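We use cookies to make this site work and to count visits. Accept all / Manage choices

Does where you keep your fruit change how much of it you bin? - end of project report
26th July, by a second-year student, Food and Households module

So, my project was about fruit waste in shared student houses, and I'll admit I picked it after a bad week with some plums. I asked 22 people in the Prenville halls to keep a diary of every piece of fruit they bought, ate or threw away. Two dropped out, which left me with 20 diaries and 985 entries to type up. I started in February, when the choice in the shops is mostly citrus, apples and bananas, so please read everything below with that in mind!
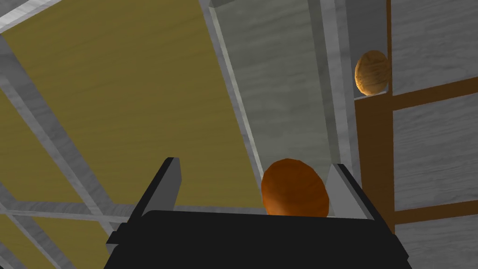 Storage was the first thing I looked at, and I'd expected the fridge to win easily. It did for apples and grapes, but for citrus the gap was tiny, and a fair few people forgot whatever was in the bottom drawer (me included, in the test week). What seemed to matter more was whether you walked past the fruit on your way to somewhere else. A single round orange with that slightly mottled skin, like what looks like one in the picture, got eaten far more often from an open shelf or a desk than from a bag in a cupboard. Bananas were a mess wherever they were kept and I've given them their own table in the appendix.

The second thing was the layout of the house. The older flats at Prenville have a kitchen shut off at the end of a corridor, while the newer Udusari block has one big room where people cook, eat and mostly lie about. I thought the Udusari lot would waste less, as they see their food all day long. They did, but only a bit, and a lot of that came down to sharing - if fruit sat out in the open, it was treated as everybody's.

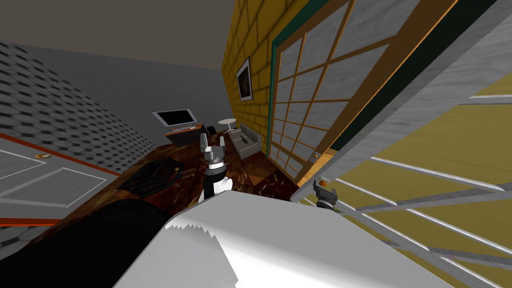

Shi wrote in the margin of my draft that sharing and wasting less might be two separate things, and that I should check whether the fruit was eaten by the person who bought it. Good point, and an annoying one, as my diary sheet had no column for it. I went back and asked, but by then people were guessing, so I've left those answers out of the main results.

Money came into it as well. I'd planned to use Joltex, the spreadsheet add-on we were shown in class, to work out the cost per piece, and I lost most of an afternoon to it before going back to plain sums on paper. People who bought loose fruit threw away less than people who bought bags, and the bags only looked cheaper until you took off what went in the bin.

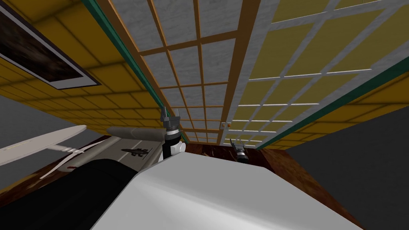 The bag buyers also shopped less often, so their fruit was older to begin with, and I can't really pull those two effects apart with so few diaries. If I did it again I'd ask for the shopping date on every line. I'd also run it in summer, when soft fruit is about, and I'd pay people in something better than biscuits.

My word limit was 2,000, so the full diary sheets, the banana table and the questions I asked are all in the appendix.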